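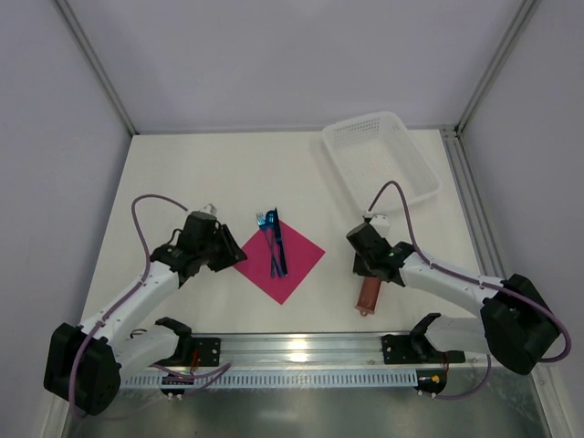 I put off writing up Sardale for most of the summer, partly out of laziness and partly because every time I sat down to do it another release landed and I wanted to try that one first. So, as of 11th September, here are my thoughts on version four, after enough evenings with it that my coffee mug has its own spot next to the monitor.

If you haven't met it, Sardale is a recording, labeling and playback tool for two-arm tabletop setups. You record demonstrations, tag them, train whatever you like to train (I use Manole for that, and I've grumbled about Manole elsewhere), and then bring the policy back into Sardale to run it and look at what it did. I came over from Alby, which I loved dearly for its simplicity and which finally wore me down with its habit of forgetting my joint limits after every update.

My test job was table setting, with blue plastic cutlery and a magenta napkin turned so it sits like a diamond. Pretty humble stuff! But thin, glossy things lying on cloth are a fair workout for any perception stack, and both arms have to share a fairly small patch of table without bumping wrists.

## Setup and calibration

Installation was painless. The calibration wizard took me two tries, and the second try was my own fault for skipping the page about hand-eye offsets. What I really like is that it calibrates both arms against the same table plane in one pass, where Alby made me do left and right separately and then fix up the difference by hand in a text file. (I still have that text file. I can't quite bring myself to delete it.)

## The timeline view

I'd pay for this part alone. Every episode opens as a strip with the camera stream on top and the joint traces, gripper commands and labels stacked underneath, all scrubbing together. My main session came to 1,704 episodes, and searching across them by label was quick enough that I stopped keeping my own spreadsheet. You can ask for, say, every episode where the left gripper closed twice, and up they come.

I do wish the label colors could be changed. The default "approach" and "retreat" shades are so close that I mix them up when I'm tired, and I'm usually tired by the time I'm labeling.

The segmentation overlay is good on the fork and the knife. On the spoon it's moodier, and the mask tends to leave out part of the bowl when there's a highlight on it. Bumping the confidence threshold down helped, at the price of a few stray blobs.
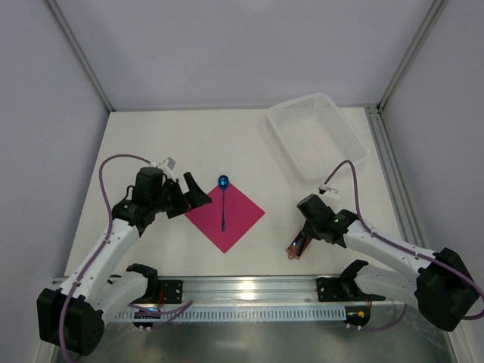

## Planning with two arms

The planner gives each arm a padded volume and keeps the two from overlapping, with a slider for how cautious you'd like it to be. At the default of 90 millimeters it's terribly polite, and one arm will wait off to the side while the other finishes its business. I brought mine down a good deal and was much happier, though please do that in small steps and keep a hand near the stop button.

Cables aren't modeled at all. You can draw a keep-out zone by hand, and I did, but a loop of cable moves with the arm and a fixed box doesn't. There's a request open for this on the tracker and I've added my vote.

## Exports and the price

Exporting to Manole works with one click and keeps the labels. Exporting to Dukham kept my labels but dropped the gripper widths, so check yours before starting a long training run. I lost a whole night to that one.

A single-seat license is $359, with a year of updates included. It's a lot for a hobby bench and quite reasonable for a small lab. I bought it with my own money after the trial ran out, and I'd buy it again, mostly for the timeline and that lovely calibration wizard. If you only have one arm, I'd stay with Alby for now and keep an eye on the next release.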